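How to Compare Gripper Fingers on a Two-Arm Setup

Before you buy a full set of fingers for both arms, run a short comparison at your own table. It takes one afternoon and needs no special equipment. These are the steps we use at Feltwood.

What you need

Two arms with a camera mounted on each gripper, a table with a plain top, and a handful of household objects. Pick items that fail in different ways. Soft toys squash, flat things slip, foil packets slide away from the fingers, and a box of tissues dents if you close too hard. Skip anything fragile until you trust the settings.

Step 1. Set the cable slack

Move each wrist through its full range by hand with the power off. The camera cable should never pull tight. Leave a loop at the wrist and check that it stays clear of the fingers when they open.

Step 2. Set a starting force

We start at 8 newtons for soft items and go up in small steps. Write down the lowest force that holds the item for the full lift. If you use the Pusico controller, save this as a separate profile for each finger type, or the second test will overwrite the first.

Step 3. Test one arm at a time

Pick up each object, lift it 80 millimeters, hold, and put it down. Do this with the left arm, then repeat with the right. Keep the speed the same for both. A drop counts as a fail, and so does a slip that you can see on the wrist camera.

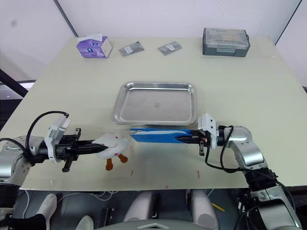 Step 4. Test both arms together

Have each arm hold a different object and bring the two close to each other over the middle of the table. Long fingers reach further than you expect, and this is where they start to get in each other's way. Go slowly and keep a hand near the stop button. Note the smallest gap you can hold without a bump.

Step 5. Score the results

We ran 300 grasps with the Habte long fingers and 300 with the short ones from Gremville. The long fingers had 8 drops, most of them on flat items. The short ones had 106, nearly all on soft items they could not reach around. Your numbers will differ with your objects, so keep the same set for every finger you try.

Wipe the fingertips between rounds. Dust changes the grip more than a small change in force does.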